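**Re: [flitollow-users] Wrist camera only, or add the overhead view?**

On Wednesday the Agudelo group wrote:

> We're getting good approach behaviour on bare blocks with the wrist camera alone, but it drops off once there is printed packaging on the table. Has anyone compared this with an overhead view added? We have 200 demonstrations and don't want to collect more if it won't help.

We ran that comparison at Sotirside in November, using the Flatia policy with the default image encoder. All of it was on one table with a green gridded cloth, with boxes and printed matter laid out at odd angles.
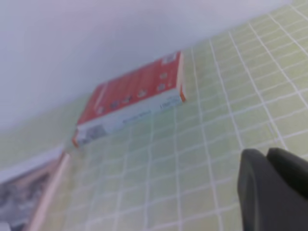
The overhead view helped less than the number of demonstrations did. With 200 we saw the same drop you describe, whichever cameras were on. At 2,000 the wrist-only policy caught up on boxes, and the second camera added 5 points of grasp success.

Flat items are a different matter. The policy tends to aim for the strongest edge in the cover art — a photo border, say — and closes short of the real one. Clear plastic makes this worse.
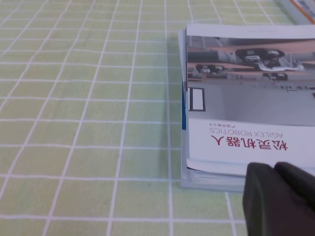
*Wrist view, brochure in a clear sleeve, gripper at lower right.*

What did help was random colour and crop augmentation on the wrist stream, applied per episode and not per image. We trained 7 seeds each way and the ordering held in all of them. I'd try that on your existing set before you organise another round of collection.

Config is in the Flitollow repo under the gridcloth folder. The grasp labels were checked by hand, so expect a few odd ones.

> Also, does the grid pattern bother the encoder?

Not that we could measure. We haven't tried a plain grey cloth yet.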